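Arranging Artificial Stems in Several Vases

Issued by the Likura Display Service. Revised Feb 7, 2019.

This guidance applies to reception desks, reading rooms and other public areas where artificial flowers are kept on show. It replaces the January sheet.

Before you begin, clear the table and lay the stems side by side with all the heads pointing the same way. Leaves catch on one another easily, so lift each stem straight up and do not pull it sideways from the pile.

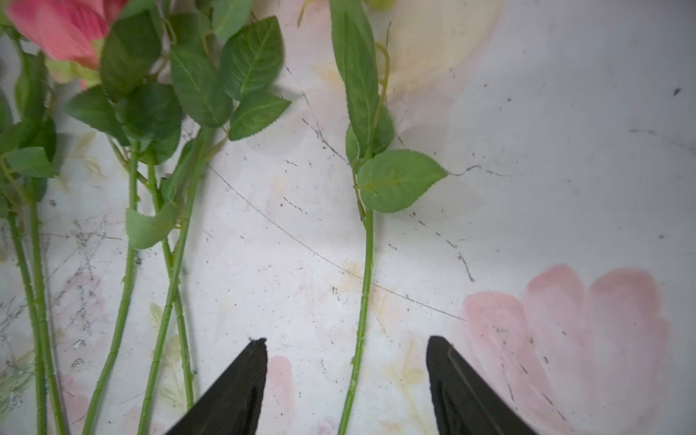 Rose stems should be handled below the lowest leaf. If a leaf has folded in storage, open it gently with the thumb and hold it flat for a moment. Do not trim a stem to fit a vase — choose a taller vase instead.

Place the vases along the back of the table. Tall roses may share a vase with a shorter flower, provided that both heads can be seen. A single tulip looks best alone.
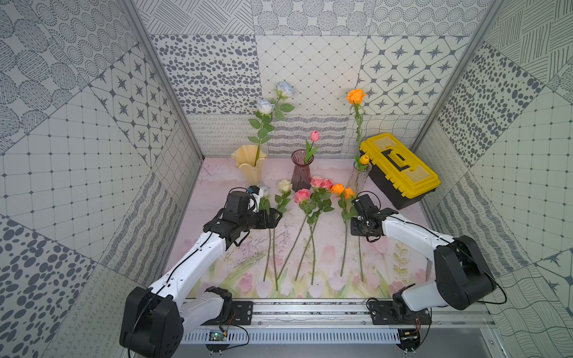
Three vases at the back of the table, with further stems laid out in front.

Add the remaining stems one at a time, turning each so that its leaves face outwards. Keep colours together on the table until you have decided where they will go.
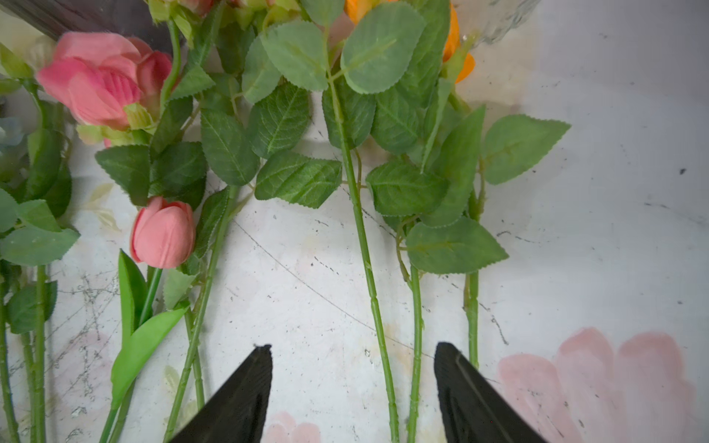

Once the arrangement is complete, step back and view it from the visitor's side. Stems left over should be returned to store under reference 3315. Questions may be sent to Oriana Fuentealba at the Drustura office.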